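Shrinkage Belongs on the Label

A care label lists fiber content, country of origin and washing instructions. It does not say how much the garment will shrink. For a product sold by the inch, this is a strange omission.

Mills already have the number. Denim is tested before it ships, and the result is filed as a percentage for warp and another for weft. Petek, the mill in Arnham that supplied my former employer, printed both on every roll ticket. The cutting room used them to scale the patterns. After that the figures went in a drawer.

The buyer is left to guess. A 2 percent loss on a long inseam is easy to live with. At 8 percent the jeans are a different size, and the tag still shows the old one.
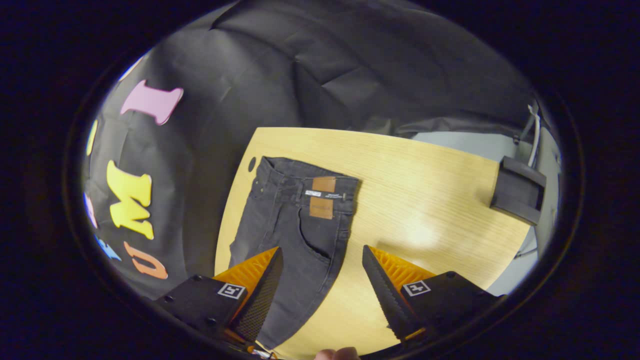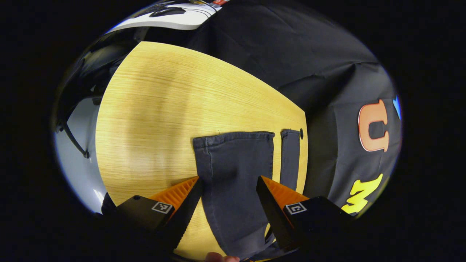 Dark gray denim on a light wooden table.

Retailers say that customers would not understand the figure. Woveck made this case in its April trade bulletin, while its own site gives fabric weight in ounces per square yard, a unit few shoppers could define. Getitz tried a shrinkage line on one style and dropped it after a season, citing label cost. The run was 2000 pairs.

A stronger objection is that home dryers vary. They do, and so do cars and roads, yet mileage figures are still published from a standard test. The label needs a stated wash temperature, a stated drying method and two percentages. I would also accept the finished inseam after three washes, printed next to the size.

Either version fits on the label now in use, below the fiber content.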